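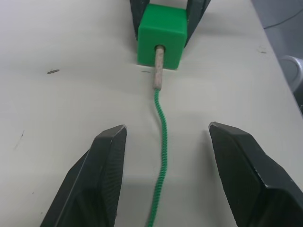

Miloslav Holub replied that the export still stops at record 79, with or without the new driver, and asked for the ticket to be reopened.

Ticket reopened. Status: In progress
Product: Flindel label export
Site: Murnholm
Priority: Medium
Opened: December 24, 2018

Reported problem
The nightly label export writes a partial CSV and exits with code 8. The print queue on Kazmi then picks up the short file and prints only the first part of the batch. No error appears in the Flindel window. The log has one line: "write failed, field length".

Checked so far
Disk space on Kazmi: fine.
Share permissions: the service account can create, rename and delete files in the export folder.
Printer driver: replaced, no change. Old driver not put back.
Antivirus exclusion for the export folder: already in place.
Manual export from the client: same exit code, same record.

Update 1
Record 79 was opened in the editor. The address line holds 55 characters. The export template allows 33. Other long addresses in the same batch come after this one, so they were never reached. Shortening the line by hand let the export run on to the next long address, where it failed again in the same way.

Update 2
Compared the template with the one on Poranow, which exports the same customer list without trouble. On Poranow the option "Truncate long fields" is on. On Kazmi it is off. The setting is stored per machine and was not carried over when the export job was moved in August.

Update 3
Turned the option on and restarted the export service. The job finished with code 0, but long addresses lost the apartment number on the printed label. Not acceptable to shipping. Option turned off again.

Fix applied
Address field in the template widened to 64 and split over two lines on the label. Text size on the second line reduced by one step. Export run by hand, code 0, full file. Test labels printed and read correctly at the packing desk scanner.

Still open
The Poranow template has the old field width and is cutting addresses without a warning. Separate ticket to be raised.

Status: Waiting for customer, pending next nightly run.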